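**Rule for personal objects in the cell: do you have one?**

**cfiore_pledine** · January 20, 2022

Hello all. I am writing the house rules for our small gripper cell at Pledine and I need opinions. My draft says:

1. Nothing lies on the base plate except the object of the test.
2. Speed limit is 200 mm/s when the door is open.
3. Grip marks on the fingers are checked every 700 cycles.

My colleagues accept 2 and 3. About rule 1 we argue since June.

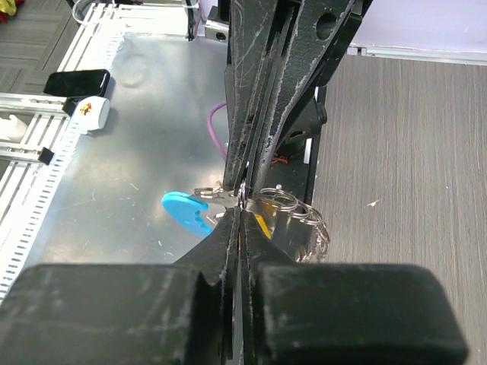
*Key handling test. Phone on the plate, upper left.*

For me the phone must go out. The keys are the test object, so they are fine.

Corrado Fiore

---

**badari_m**

I agree with rule 1, but write it shorter. "Plate clear before start." Our old text had 89 lines and people did not read it.

---

**Trelska_Jo**

I don't agree. At 200 mm/s and with low force, a phone on the plate is a problem of order, not of safety. If you put both in one list, people stop to respect the serious rules. Make 2 lists.

---

**cfiore_pledine**

> a problem of order, not of safety

I am not sure. If the phone rings, the hand goes in to take it. For me this is safety.

---

**Trelska_Jo**

Then the rule is "no hands inside while it moves". Write this one. The phone is only one case of it.

---

**simoes_lab**

Question about rule 3: do you change the fingers when they are scratched, or only when the grip is worse? Yours have visible scratches, but mine look the same and hold well.

---

**cfiore_pledine**

Only when the grip is worse. I will add this to the text. Rule 1 stays for now, with the words of badari_m.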